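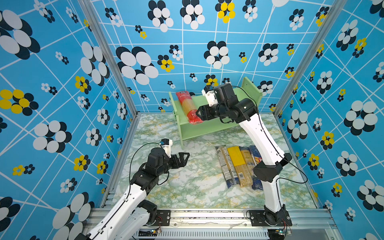 Gilar cell (two-arm shelf bench)

The Gilar cell is a small tabletop robot bench with two arms on a shared rail, used for practicing shelf work with groceries. I've looked after it for a good while now, so I wrote most of this entry, and Kulap Jitpraphai fixed my spelling. The name comes from the old project folder and means nothing at all, sorry!

Layout

Both arms bolt to black plates on the front aluminum rail, with the walls papered in blue flowers (Pierina Melis picked the pattern, and I've grown fond of it). Each arm has its own little circuit board down on the rail. Check the wires there before you power anything up - they get nudged every time somebody wipes the floor.
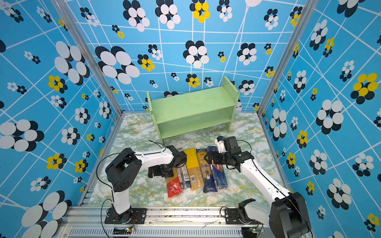 Cable care is most of the job on this bench. A cable that's too tight pulls at the wrist when the arm stretches out, and one that's too long drags over whatever you've laid down. I like a loose loop with room to spare, like the one on the left arm where it curves out and back over the white link. Move each arm by hand through its full reach with the power off, watch the loop the whole way, and only then tighten the clips. I redo mine every 200 runs.

Homing and grippers

Home the left arm first, then the right. Keep the grippers well apart while you do it, and clear the shelf too. Chang-ho Hong wrote the homing script and it takes 12 seconds per arm, so if you're still waiting after 14, stop and look at the base plate bolts. Finger pads get swapped at 1000 grips - I keep spares in the Noiphan drawer, next to the hex keys.

See also: Climia bench, Zornard rail kit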